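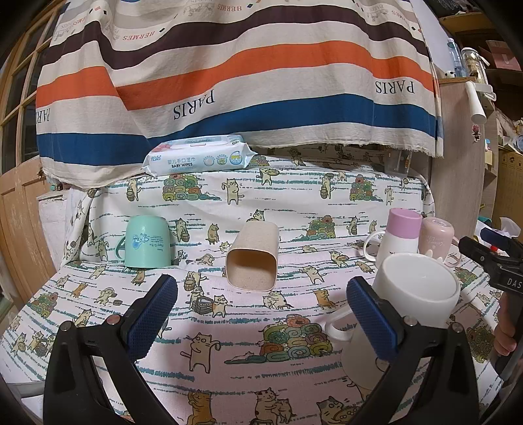
pirkel_renter
Okay, I need to gush somewhere. After nine years of renting we had our offer accepted on a two-bedroom condo in the Morasura building!!! 652 square feet, top floor, morning light in the kitchen. The sellers left a lot of their things out for showings and I kind of loved it, but it also got me thinking about what "furnished" means in a contract. Take a seat covered in cat-print fabric with mugs set out on it, and a striped cloth hanging above. Does the seat stay and the cloth go? Are the mugs part of the deal? Our offer says "furnished as seen" and that's the whole sentence. Closing is in December. Should I be asking for more than that?

astska
Congratulations! Top floor in Morasura is a great spot, you'll love it up there. And yes, ask for more. You want an inventory, room by room, signed by both sides and attached to the contract. "As seen" is an argument waiting to happen.

GNimri
I'll disagree a little. I've bought two furnished places and sold one, and a giant inventory can sour a friendly deal fast. List the appliances and anything you'd be upset to lose, and let the rest go. Do you really want their mugs?

pirkel_renter
I mean... a little bit, yes! But the thing I'd be upset to lose is the washer. It's a compact one that fits the closet exactly.

astska
@GNimri friendly until moving day. Our sellers were lovely people and they took the curtain rods AND the shower head. I put up bedsheets for a month. Would have cost me one evening to write it all down.

GNimri
Fair, the shower head is low. Replacing one isn't exactly a lawsuit though.

oakstreet26
Check with your lender before you attach anything! Ours didn't like furniture in the purchase contract and had us move it to a separate bill of sale. We paid $400 for the whole lot, couch included, and it took one extra page. Super easy, and I still love that couch.

pirkel_renter
Ooh, I had no idea about the lender part. Calling ours in the morning. Does the bill of sale get signed at closing or earlier?

oakstreet26
We did it the same day, but our agent had the draft weeks ahead. Get the washer's model number on there.

GNimri
Seconding the model number, that one I'm with you on. And do a final walkthrough with the list in your hand, as late as they'll let you.

astska
See, Georges Nimri likes a list after all :)

GNimri
A SHORT list.

pirkel_renter
You're all wonderful. Update: the lender wants the separate page, same as oakstreet26, and the sellers' agent says the washer stays. I asked about mugs too. Waiting to hear!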